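关于我们

Givton 是一所教人好好吵架的学校。工商登记上写的是“冲突调解与沟通培训”，听起来体面一些，可是来报名的人开口第一句往往是：“我就想知道，怎么才能让我哥闭嘴。”

我们教不了这个。学费表上也没有这一项。

学校的起点是一场没谈成的和解。创办人郝胜利（Shengli Hao）早年在社区做调解员，有一回两户人家为楼道里一辆自行车争了整整一个冬天，他带着一份写得很漂亮的协议上门，双方都夸文笔好，然后都不签。回去的路上他想明白一件事：协议里通篇是“和睦”“互谅”“共建”，唯独没有写自行车到底放在哪儿。后来他重写了一份，全文三句话，有两句讲自行车。签了。

那份协议的复印件现在贴在教务室门后，新老师入职第一天都要读一遍。读完通常会问：“就这些？”就这些。

我们对“和平”这个词一向有点戒心。词是好词，只是太好用，家里用，单位用，开幕式上也用，用完了大家各自回去接着生气。我们的课从更小的地方开始：谁先说话，说多久，别人说话的时候你的眉毛放在哪里。班秀吉（Seul-gi Ban）老师的“倾听”课在学员中口碑两极，她会请你把对方刚才的话复述一遍，直到对方点头为止。最高纪录是复述了 38 遍，那一对是夫妻，至今仍是。

课程分为三类。

“家里的事”：面向夫妻、兄弟姐妹、婆媳、合租室友，以及共同拥有一只猫的前任。小班，晚上七点开课，饭请先吃好，饿着肚子谈判的后果历史书里有的是。

“单位的事”：由玉昌浩（Chang-ho Ok）老师主讲。他做过多年工会谈判，说话慢，停顿长，学员常以为他讲完了。代表性练习叫 Irkent，是一座我们自己编出来的小城，城里有一条河，两岸的人都认为桥应该由对岸来修。练习做两天，桥至今没有修成过，但第二天下午大家通常肯坐在一起吃饭了。

“更大的事”：讲停火、赔偿、道歉，讲一个社会怎么在吵过之后继续过日子。科罗宁（Malachy Cronin）老师负责这门课，他从不给出结论，作业批语也以问号为主。有学员投诉过，他回信致歉，信里有四个问号。

历年结业学员共 1,088 人，其中 265 人回来上过第二门课。我们原先把这个数字当成绩写在宣传册上，后来有人提醒，也可以理解为第一门没教会。两种说法我们都保留。

教学上有几条老规矩。课堂上不评理，谁对谁错请到法院去问，那边更专业，椅子也更硬。不许说“你总是”和“你从来不”，说了要往窗台上的罐子里投一块钱，去年 8 月换了个大罐子。还有就是茶歇不能省。很多话在桌子两边说不出口，端着杯子站着倒说出来了，所以茶歇排了足足四十分钟，有茶，有面包，有一把谁坐谁得让的沙发椅。 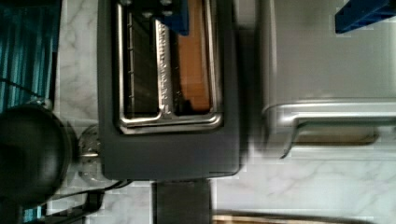
哈佩塔（Shayne Hapeta）老师管这段时间叫“真正的上午课”。他主持过不少邻里对话，坚持认为人在嚼东西的时候很难维持一副受了天大委屈的表情。这个观点没有论文支持，我们也没打算写。

常有人问，上完课家里是不是就不吵了。吵的。老师们自己也吵，光是教务会议该不该轮流主持，就争了两个学期，最后抽签，抽到的人又提出异议。我们能说的是，现在吵完之后大家都知道刚才在吵什么，下次可以从那里接着来，用不着每回都从结婚那年讲起。

报名全年开放。两个人一起来有优惠，两个人互不知情、分别给对方报了名的，优惠照给，请提前告诉前台，我们好把第一节课的座位排远一点。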